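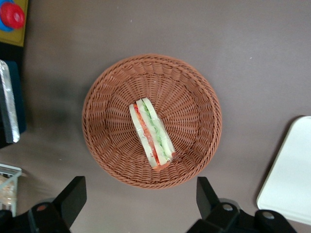

29 de março de 2019

Voltei a ouvir o disco dos Nerari esta manhã, pela quarta vez desde que o trouxe para casa, e continuo sem saber se gosto dele ou se apenas me habituei a ele, como a gente se habitua a um vizinho que toca trompete. O primeiro lado é uma beleza, isso já não discuto: as guitarras entram baixinho, quase a pedir licença, e quando a bateria chega já estamos todos lá dentro, sentados e contentes. O pior é a meio, naquela faixa comprida que se chama Gachanja e que dura quase 10 minutos. Pensei nela ao almoço, diante de uma sanduíche embrulhada em película transparente dentro de um cesto redondo de verga, e pareceu-me que a canção tinha sido feita da mesma maneira, em camadas, o pão claro por fora e no meio uma faixa avermelhada e outra verde, cada qual no seu sítio, e eu com vontade de que alguma coisa escorresse de um lado para o outro. Falta-lhe isso, um bocadinho de desarrumo.

A Imani Magesa não concorda comigo, claro. Telefonou a meio da tarde para falar de outra coisa (o amplificador que me emprestou em outubro e que eu ainda não devolvi, que vergonha) e acabámos uma hora inteira nisto. Para ela, a Gachanja é a melhor coisa que eles gravaram, justamente por estar tudo tão separado, o baixo num canto, as vozes noutro, aquele órgão lá ao fundo como se viesse da casa ao lado. Mandou-me ouvir com auscultadores, de luz apagada. Prometi que sim, e hei de cumprir, embora o mais certo seja adormecer antes do segundo refrão, com o cansaço com que ando!

Depois ficámos a lembrar o concerto de Henatville, o primeiro em que os vi, numa sala onde cabiam 300 pessoas e estávamos bem menos, e ainda assim fazia um calor de padaria. O Godfrey Kaijage tocava com eles nessa altura, antes de se zangarem por causa das misturas, ou do dinheiro, ou das duas coisas, que as versões variam conforme quem conta. Partiu uma corda logo na segunda canção e continuou como se nada fosse, a inventar ali uns acordes esquisitos que eu ainda hoje procuro no disco e não encontro. Tenho pena. A versão gravada está mais limpa e mais afinada, e eu dava-a de bom grado por uma cassete daquela noite, mesmo com as conversas do bar por cima.

Pus também a rodar o single antigo, o Stimau, para comparar. Está riscado, salta sempre na mesma palavra, e eu já a canto aos saltos sem dar por isso. É curioso como a voz dele era outra, mais aguda, um pouco aflita, e agora canta tudo com uma calma de quem já pagou a renda. Não o digo por mal. Também eu falo mais devagar do que falava, e a minha irmã diz que escrevo mais comprido, no que terá a sua razão, a avaliar por estas páginas.

Tinha pensado em escrever a crítica para o boletim da loja ainda hoje, mas só me saíram 14 linhas e dessas aproveito talvez a primeira. Ando às voltas com o fim: o disco fecha com uma balada só de voz e piano, muito bonita, que acaba antes do tempo, ou antes do tempo que eu lhe daria, e não sei explicar por que motivo isso me incomoda e me faz voltar atrás para a ouvir de novo. Amanhã experimento os auscultadores, como a Imani mandou, e levo-lhe finalmente o amplificador, se conseguir descer as escadas com ele. Preciso também de comprar agulha nova para o gira-discos, que a velha já anda a comer os agudos.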